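Friday, gripper day

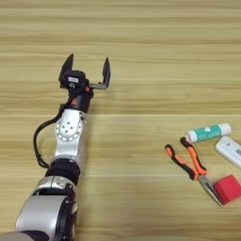 Fingers open, before I took the left one off.

Got in at 7 and the arm was already complaining. The log had the same grip fault as Wednesday night, always on closing, never on opening. Hatsue Kikuchi had left a note on the keyboard saying she had cleared it twice and then stopped clearing it, so I knew what my morning was going to be.

Counter read 3,474 cycles since the last time anyone serviced the gripper. The Folmont sheet says to look at the fingers well before that. We let it go because the April jobs were stacked up and the thing kept working.

Locked out the controller, hung the tag, and moved the arm by hand until I could get at the fingers from both sides. The two fingers on this one don't match. The left is the flat angled plate and the right is the narrow one out on its short bar. Requena drew it that way so we could pick up odd shapes, and it does, but the bar works like a lever and pulls on its own screws. Sure enough, the bar screws had backed out. I could turn the first one with my fingers. The other one took a wrench but not much of one.

Took both out, cleaned the threads, put in new screws with a drop of thread locker. Then did the left plate while I was there. Its screws were fine. There was gray dust packed in behind the plate, and I wiped the slides down with a lint-free cloth and put on a very thin coat of grease. Last time somebody used too much and it picked up grit for weeks.

Next was the cable. It loops out to the side of the wrist and I have never liked the size of that loop. Ran the last joint slowly by hand to both ends of travel and watched it. It clears, but at one end it gets close to the casing. No wear on the jacket that I could find. I left it alone and wrote it down, since shortening it means redoing the tie points and I wanted the cell back before lunch.

Let the thread locker sit, drank a coffee, called Pleritz about spare finger plates. They have the flat ones in stock. The narrow one is made to order, 15 working days. Ordered two.

Power back on a little after 10. Homed it, re-taught the open and closed positions, and set the grip force back to what it was before somebody raised it. I think the force got turned up to cover for the loose bar. Ran it empty at slow speed, then on the glue stick, then the red cube. No fault on either. The pliers I tried last - they slipped once at the handles and held after I moved the pick point closer to the middle.

Still to do: ask Fuvach whether the new firmware changes the force scale, and put the gripper check on the monthly sheet where the night shift will see it. Left Hatsue a note with the old screws taped to it.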